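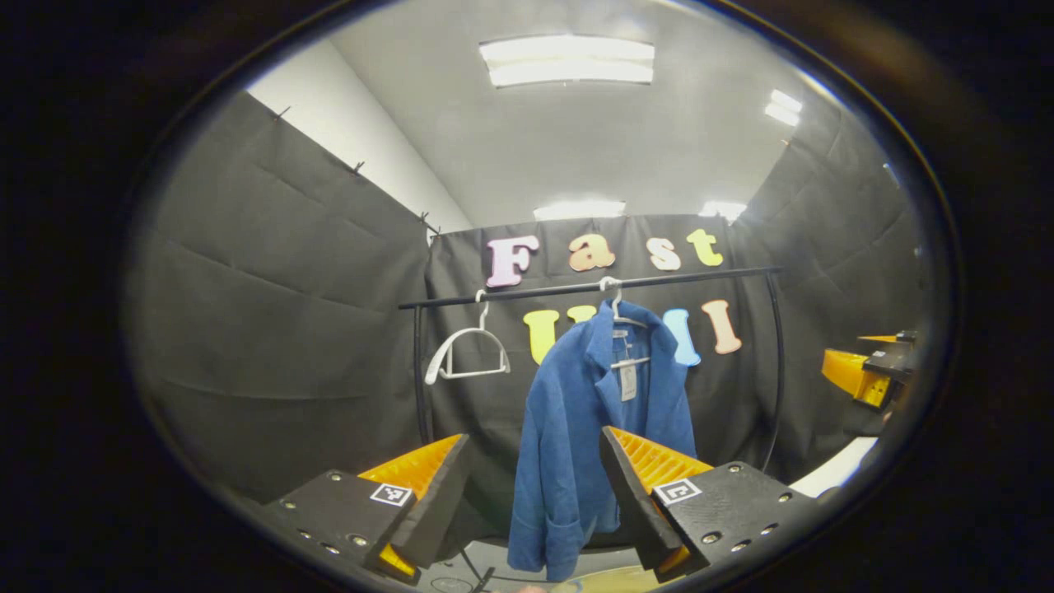 Appel à participants — journée portes ouvertes, manipulation de textiles

Idititz recherche des participants pour la démonstration publique organisée un vendredi d'octobre dans ses locaux de Flavonmont. La séance porte sur la saisie et le déplacement de vêtements suspendus : vestes, chemises, cintres vides. Les participants manient eux-mêmes une pince tenue à la main, sous la conduite d'un opérateur du projet Tramton.

Déroulement

Accueil à 9 h, émargement, consignes de sécurité. Les groupes sont limités à 6 personnes et se relaient sur 2 postes. Chaque participant effectue d'abord une série d'essais à vide, puis des prises sur cintre (décrochage, transfert, raccrochage sur la même tringle). Les prises manquées sont conservées dans le relevé et ne doivent pas être recommencées sans instruction. Fin des passages à 16 h 30. Une présentation du bras de tri Szewczyk a lieu pendant la pause de midi — présence facultative.

Profil recherché

Toute personne majeure, sans connaissance préalable en robotique. Une expérience en vente de prêt-à-porter, blanchisserie, pressing ou logistique textile est appréciée. Il faut pouvoir rester debout une demi-journée et tenir à bout de bras un outil d'environ 700 grammes. Droitiers et gauchers sont acceptés ; préciser la main dominante à l'inscription. Le port de bagues et de bracelets est exclu pendant les manipulations.

Données et autorisations

Les passages sont enregistrés par la caméra de la pince. L'objectif du projet est de réunir 2000 prises exploitables à l'issue de la campagne. Un formulaire d'autorisation est signé à l'accueil ; les visiteurs qui ne souhaitent pas être enregistrés peuvent suivre la démonstration depuis la zone public.

Conditions

Participation par demi-journée, matin ou après-midi. Indemnité forfaitaire versée par virement, repas de midi fourni. Les frais de transport ne sont pas remboursés.

Candidature

Adresser un courriel au secrétariat d'Idititz, objet « Tramton — portes ouvertes », en indiquant la demi-journée souhaitée, la main dominante et, le cas échéant, l'expérience dans le textile. Aucun CV n'est demandé. Les candidatures sont traitées par ordre d'arrivée.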